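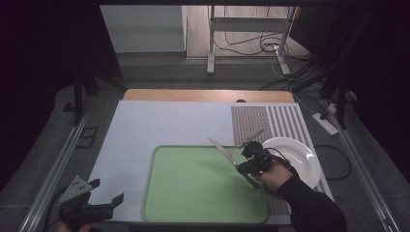 Pandbridge
En nuestro comedor se automatizará la colocación de cubiertos en 4 puestos. ¿Debe la empresa informar previamente a la plantilla y revisar las funciones?

Inicio | Temas | Normas | Acceder

Braner
Conviene solicitarlo por escrito. En nuestro centro, con 188 empleados, se modificaron las fichas de puesto antes del arranque: 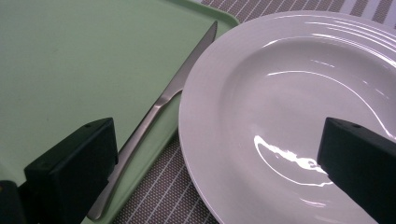
quien montaba el servicio pasó a supervisarlo, con formación en horario laboral y sin merma salarial. El ritmo de trabajo —punto muy discutido— quedó fijado en acta.

Plistent
Depende del convenio.

Sầm
Se recomienda pactar también quién responde de las paradas. Nosotros lo dejamos sin definir y persisten las quejas del turno de tarde.
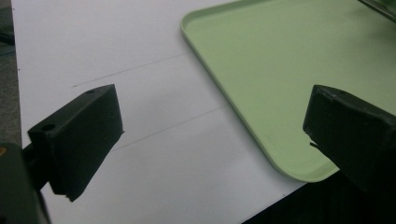 Pinza abierta junto a la bandeja verde.

Contacto | © Comunidad de ayuda | Volver arriba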